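Chapter 2
Color on Walls, Color in Rooms

Before you read this chapter, find a paint chip. Any paint chip will do, even the one that has been living in your kitchen drawer since the last time you thought about redoing the bathroom. Keep it next to you while you read. I'll ask you to pick it up a few times and it works much better if you do it for real instead of nodding along.

My first paid job in interiors was a dining room for a dentist who wanted it yellow. I was twenty-four and very sure of myself. I picked a yellow called Weltivska Butter from a fan deck, held it up under the lamp in the shop, loved it, held it up again in my car, still loved it, and ordered enough for two coats. By the end of the first coat the room looked like the inside of a lemon. The dentist was kind about it. My boss at the time, Aleksandra Nowicki, came over after lunch, stood in the doorway with her coat still on, and asked me how big the chip had been. Then she went back to the office. It took me the rest of the afternoon to work out what she was getting at, and in a way I've been working it out ever since.

So this chapter is about what happens to a color between the chip and the room. We covered the color wheel in Chapter 1, along with hue, value and chroma, and I'm going to lean on those words pretty hard from here on. If chroma is already fuzzy (it's the one everybody loses first), flip back for a minute. I'll wait.

What we'll get through

We start with size, meaning why a color seems to get stronger as there's more of it. After that comes light, both from windows and from lamps. Then we look at neighbors, which is my name for all the other colors in the room that push and pull on the one you chose. The last part of the chapter is practical: sampling, writing a color schedule, and talking to a client who has changed their mind. The full table of light reflectance values is at the back of the book, starting on page 435, and you'll want a bookmark there.

Terms to watch for: light reflectance value, undertone, metamerism, simultaneous contrast, sample board, color schedule. They're each explained where they first come up, and they're all in the glossary too.

2.1 Why the chip lies

Pick up your paint chip. It's probably surrounded by white, either the white border of the card or the white of this page. Your eye is reading that color against white, and against white most mid-tones look darker and a bit duller than they'd look on their own. Now imagine the white gone and the color running up to the ceiling and around the corner, with another wall of the same color facing it.

Two things change. The first is that you've lost your comparison. There's no white left to tell your eye how dark the color is, so it starts treating the wall as normal and judging everything else by it. The second is that the walls are now lighting each other. Light hits one yellow wall, picks up some yellow, bounces to the opposite wall, and picks up some more. This is called interreflection, and it's the thing that got me in the dentist's dining room. Each bounce makes the color purer. A bright yellow has plenty of light to bounce, so it runs away from you fast. A charcoal soaks most of the light up and hardly changes, though it has its own problems.

The usual advice is to go one step grayer than the chip you love. I think that's decent advice for yellows, pinks and greens in the top half of the value scale. For deep colors I mostly ignore it, and I've seen some lovely dark rooms ruined by people who got nervous and added gray. A muddied navy has a way of looking like a mistake, while a clear one looks like you meant it.

Here's a trick I picked up from Gunnlaugur Kragh, a painter I worked with for years. Cut the white border off your chip. That's all. Then tape it to a piece of cardboard you've painted in a middle gray and look at that through your half-closed eyes. It still won't tell you what the room will look like, but it'll lie to you a lot less.

2.2 Light reflectance value

Most paint companies print a number on the back of the chip called the light reflectance value, or LRV. It runs from zero, a perfect black that bounces nothing back, to 100, a perfect white that bounces everything. Neither of those exists in a can. Real black paint lands a little above the bottom, and the cleanest ceiling white stops a little short of the top.

LRV tells you about value and nothing else. A pink and a green can share a number and have nothing in common otherwise. Students forget this constantly! Last January I had a whole group hand in schemes where every color had been matched by LRV, and they were puzzled that the rooms looked flat. Well, of course they did. If every surface bounces the same amount of light, your eye has nowhere to go.

What I want from you is range. A room feels settled when there's something deep in it, something pale in it, and some stuff in the middle to join them up. The deep part can be the floor, which is the traditional answer. It can be the walls. It can even be the ceiling, if you have the nerve and the client does too. In a study with a dark teal wall and a ceiling that's close to black, the pale things do a huge amount of work: a light wood desktop, a soft blue chair back, a window. They don't need to be large. Swap them for walnut and black leather and you'd want a flashlight.

Notice too how warm wood behaves next to teal. An orange-brown window frame and a blue-green wall sit nearly opposite each other on the wheel, so each one makes the other look a little more like itself. We'll give that its proper name in 2.4.

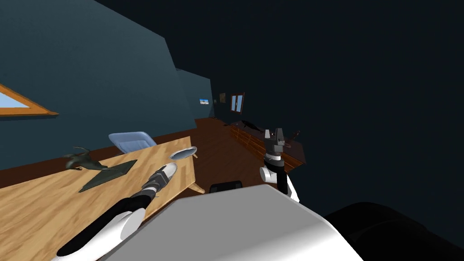 2.3 Light from windows

In the northern half of the world, a room with north-facing windows gets light from the sky and hardly any straight from the sun. That light is cool and steady. It's wonderful for painting portraits and rough on grays, which tend to go blue or purple in it. If your client wants gray in a north room, look for one with a warm undertone, and look at it in the room, in the morning, before anybody turns a lamp on.

South light is the forgiving kind. It's warm and there's lots of it, so pale colors can wash out around noon. East rooms are golden early and cool for the rest of the day. West rooms do the opposite, and by late afternoon a west room will turn peach whatever you've painted it. I once spent weeks with a client, Catalina Jara, hunting for a white that would stay white at dinnertime in a west-facing kitchen. We never found one. She ended up loving the peach and bought plates to go with it.

Then there's whatever is outside the window. A big lawn throws green up onto the ceiling. A brick building across the alley throws red. One of the strangest rooms I've worked on was an upstairs bedroom for Sebastián Cáceres, where the white walls turned pink every day after lunch, and we blamed the paint, then the primer, then the paint again. The neighbors had a terra-cotta roof.

Undertone is the word for the faint second color hiding inside a neutral. The easiest way to see it is to put the neutral beside a pure version of what you suspect. Think your beige is pink? Lay it next to a beige you know is yellow. The difference jumps right out, and after that you can't stop seeing it.

Try this with your chip

Take it to the brightest window you have and hold it flat against the wall beside the window. Write down three words for the color. Now hold it against the wall the window is in, so that the light is coming from around the edges and the chip is in shade. Write three more words. Do the same again after sunset with your usual lamps on. Keep your words somewhere safe, as we'll use them when we build a sample board in 2.5.

Don't worry if your words seem silly. Damián Painemal, who taught me this exercise, kept a notebook of his, and it has entries like "wet sidewalk" and "inside of a melon." Those are far more useful than "light green." A client can picture a melon.

A note on lamps before we go on. Two samples that match perfectly by the window can look like strangers under a lamp, and that's metamerism. It happens when two colors are mixed from different pigments that just happen to agree under one kind of light. It causes more grief with fabric than with paint, and the worst case is a sofa ordered to match a wall. There's a long story about a sofa, a Leiva wool and a very unhappy hotel on page 223, if you like that sort of thing. For now, check every pair of samples under the lamps that will really be used in the room, with the real bulbs in them, and if the bulbs haven't been chosen yet, get them chosen before you order a yard of anything.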